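The Price of a Folded Pair of Shorts
What a small laundry learned about buying a robot, one line of the budget at a time 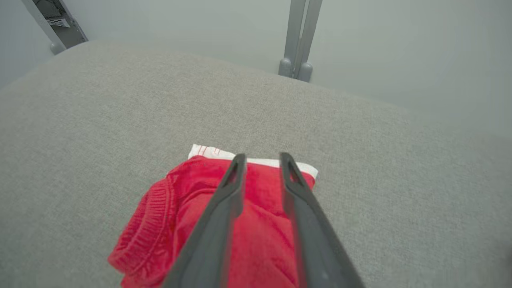 How much of the money should go to the robot arm itself?
Less than half, if you can manage it. Plan for the arm to be the smaller share, and leave the rest for the gripper, the table it works over, the wiring, the training, and a good thick cushion of cash for the first year. People who spend the whole pot on the arm tend to end up with a handsome arm and very little for it to do.

That answer comes from Guadalupe Olvera, and she gives it freely to anyone who calls, which by now is a fair number of people. She runs Dotia, a wash-and-fold business that takes in work from gyms, two swim clubs and a string of vacation rentals, and she has spent the better part of two years thinking about whether a machine could take over some of the sorting and folding. I went to see her expecting to talk about technology. We talked mostly about spreadsheets, and I have to say I enjoyed it far more than I thought I would!

The trouble with clothes, she explained over a very strong cup of coffee, is that they never sit the same way twice. A box is a box wherever you put it down. A pair of shorts with a gathered waistband can land flat, bunched up, half inside out, or with a leg tucked under where you can't find it, and a gripper with two fingers has to come down on the right bit of cloth and close without taking half of what's underneath along with it. Everything you pay for, in one way or another, goes back to that moment – the fingers coming down and finding an edge.

Her first budget didn't know this. It had four lines in it: arm, gripper, delivery, and a line called "other" that she had filled in more or less by mood. She still has it in a drawer and showed it to me with real affection. The figure under "other" would not have covered the electrician.

The person who set her straight was Till Schwerdtfeger, who plans equipment for small plants and works out of the Utberg office park. His method is a bit old-fashioned and I liked him for it. Before anyone looks at a catalog, he makes them write down what goes through the machine in an ordinary week, what goes through in the worst week, and what they would do with the people who do that work now. Olvera's worst week falls in December, when the rentals fill up and the gyms somehow get busier as well, and on her heaviest days that month she sees 200 bags come through the door. Her ordinary day is a good deal gentler. If you buy for the worst day, Schwerdtfeger told her, you'll own a machine that naps for most of the year.

So they bought for the ordinary day, and they started with a lease. Vikiritz, the supplier they settled on, offered a 14-month term with the option to buy at the end, and although the monthly payment came out higher than a bank loan would have been, Olvera took it gladly. She wanted to be able to hand the thing back. She also asked for something I'd recommend to anyone, which was a trial with her own laundry. Demonstrations are nearly always done with a nice square towel. She sent a sack of the worst things she had (drawstrings, slippery linings, knotted swimwear) and asked Vikiritz to write down every item the gripper dropped, missed, or picked up in pairs.

The list that came back ran to 32 problem items, and it did more for the budget than any brochure. A fair share of the misses came down to the surface the clothes were lying on. On a hard, slick top, thin fabric slid away as soon as it was touched. On something with a little give and a bit of texture to it, the fingers could press down around a fold and get hold of it. That meant a line for work surfaces, and a second line for replacing them, and neither had been anywhere near the original four.

Then there were the fingers. Líga Kļaviņa, who looks after the machines at Pollock, a linen service two towns over, has been through several sets and keeps the worn ones in a coffee can. She advises ordering spares with the first purchase, while the salesperson is still feeling generous, and asking exactly how long a replacement takes to arrive. At Pollock it took 10 working days the first time, with a robot standing idle and a room full of people folding by hand and being very polite about it. She now counts finger pads as a supply, the same as detergent, and puts them in the monthly budget where she can see them.

Training is the line most often trimmed, and I suspect it's the one most often regretted. Emrys Mathias, who teaches evening classes in shop maintenance, likes to ask owners how many people on each shift can restart the machine safely after it stops. Usually the answer is one, and usually that person is about to go on vacation. He suggests paying for at least two people per shift, and paying them for the hours as well, since learning on your lunch break isn't much of a plan.

I'll admit I had hoped for a tidy number to print, a single sum a small laundry could set aside. Olvera laughed at me, quite kindly. Her building needed a new circuit and her floor needed leveling, and yours may need neither. What she did offer was the order she'd do things in if she were starting over – the trial first, then the work surface and the wiring, then the training dates booked, and only after all that a signature for the arm.

Morag MacLeish, her bookkeeper, had one more thing to add as I was putting on my coat. She sets aside a little every month in an account with the robot's name on it (it does have a name, and I've promised to keep it to myself), meant for the day the lease runs out. They may buy the machine then, or they may lease a newer one, or go back to four people and a long table. The money will be there for whichever they pick, and Morag says she hasn't dipped into it so far, apart from one very small loan to the van's front tires, since repaid.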